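Coltadora Desk Board, White, Large

Item 3456
In stock, ships flat

I put off listing this one for months because I couldn't work out how to make a plain white board sound exciting. I've given up on exciting. It's a board! You lay it on your table and then you have a clean, flat, white place to work, and when you're done you slide it behind the sofa and the table is a table again.

I started selling these after I got tired of my own dining table. It's pale wood, I love it, and every evening I was finding a new little dent or a pen line that had gone straight through the paper. I tried a felt mat (crumbs), then a glass sheet (freezing on the wrists, and heavy as anything), and then a maker in Norncombe sent me a sample of this with a note that just said "try it." It stayed on the table all winter. I ordered a batch that December and they've been my steadiest seller ever since, which still surprises me a bit.

What I like most is how much room it gives you. A full-size keyboard, the kind with the number pad, goes in the middle and you still have board left over behind it for the cable, a notebook, a mug, whatever you've got going on. I use mine for typing up orders in the morning and for fixing things in the afternoon, and small parts are so much easier to find on white than on wood grain. I dropped a screw the size of a sesame seed last week and spotted it right away.
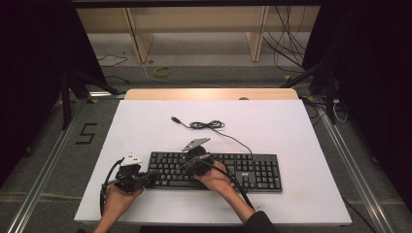 The white board on a light wood table, with a full-size Acer keyboard and its USB cable. Keyboard not included.

A few people have written to ask if it slides. On a bare wooden table, with nothing under it, mine will shift if I really lean on one corner. For typing it stays put. If you're doing anything with more push to it, get the Bidis grip dots (sold separately, one sheet of 40, and you'll use maybe four of them). Stick them on the underside near the corners and leave the rest of the sheet in a drawer like I do.

Other things I get asked:

Does it mark? Pencil wipes off with a damp cloth. Ballpoint takes a bit of dish soap and some patience. Permanent marker is permanent, please don't email me about permanent marker. Coffee is fine if you catch it the same day.

Can I cut on it? You can, once. It isn't a cutting board and the knife line will show forever. Put a proper mat on top.

Will it fit my table? Measure first. I know, I know, but I had three come back last year and every one of them was for size. It's fine for it to sit a little short of the back edge (mine does, you see a strip of table behind it and I rather like that). What you don't want is it hanging over the front, where you'll catch it with your elbow or your belt.

Is it noisy to type on? A little louder than bare wood, to my ear. My old keyboard with the tall keys clacks away on it quite happily. A thin desk pad underneath softens it a lot.

Can I stand it on edge to store it? Yes, long side down, leaning against a wall. Keep it away from the radiator.

One tip for the cable people. If your keyboard has a long cord and you don't need all of it, loop up the extra and park it on the board at the back, where it won't get under your wrists. I used a bread bag tie for years. The Hsiao cable wraps are nicer and they come in black, so they disappear on most cords, but the bread bag tie honestly did the job.

Price is $49 with shipping included in the lower 48. I've sold 208 of them so far and there's almost always a stack in the back room, but if the button says "notify me" it means I'm waiting on the maker, and that usually takes two or three weeks.

Returns within thirty days, in the box it came in. Please hang on to the cardboard corners!

You might also want:
Bidis grip dots, sheet of 40
Hsiao cable wraps, black
Coltadora Desk Board, White, Small

Page updated 2020-04-10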